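Call for participants: gripper comparison, kitchen objects

Skumton robotics workshop, Skivby

We are looking for people to drive a robot arm by hand controller and pick up ordinary kitchen things with it. The work is a comparison of two grippers, our current two-finger one and the Bridaseck, on the same arm and with the same set of objects. No experience with robots is needed. We would like a mix of people who have done this before and people who have not.

What you would do

You sit at the control desk and work through a list of short tasks: lift a bowl and put it down, take toy food out of a pot, move a cloth item from one side of the table to the other. Each task is done with both grippers. Half of the participants start with one and half with the other. After each block you fill in a one-page form about grip, view and comfort. The wrist camera picture is your main view for the first block. For the second block you also get a fixed camera to the side of the table.

A visit lasts 2 hours including breaks. We ask for 5 visits, spread over the month in whatever way suits you. Morning visits start at 9.30 and afternoon visits at 13.30.

Who can take part

You should be 18 or over, able to use both hands on a controller, and able to read a screen at arm's length (glasses are fine). Left-handed people are very welcome, as we had too few in the last round. Staff who worked on the Baran controller cannot take part but may pass this on.

Payment

1000 kronor per visit, paid after the visit. Local bus fares are refunded if you keep the ticket. If you stop before the fifth visit you are still paid for the visits you made.

What we record

We keep the camera video of the table, the arm's joint positions, the gripper force and your forms. Your face and voice are not recorded. Files are stored under a participant number, and you can ask for yours to be deleted until the results are written up.

How to apply

Write to Rekha Rajput at the workshop office, quoting reference 3719. Give your name, the times of day you can come, which hand you write with, and whether you have driven an arm before. Brijesh Rana answers questions about the equipment and Debora Morelli about payment. Successful applicants get a short practice run before their first visit.
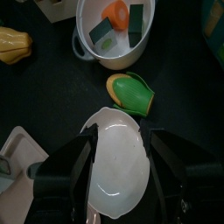 Skivby, January

Wrist camera view, bowl task. The pads meet the bowl on its left side and on the right rim. The pot with the toy food is further up the table, beyond the green oven mitt.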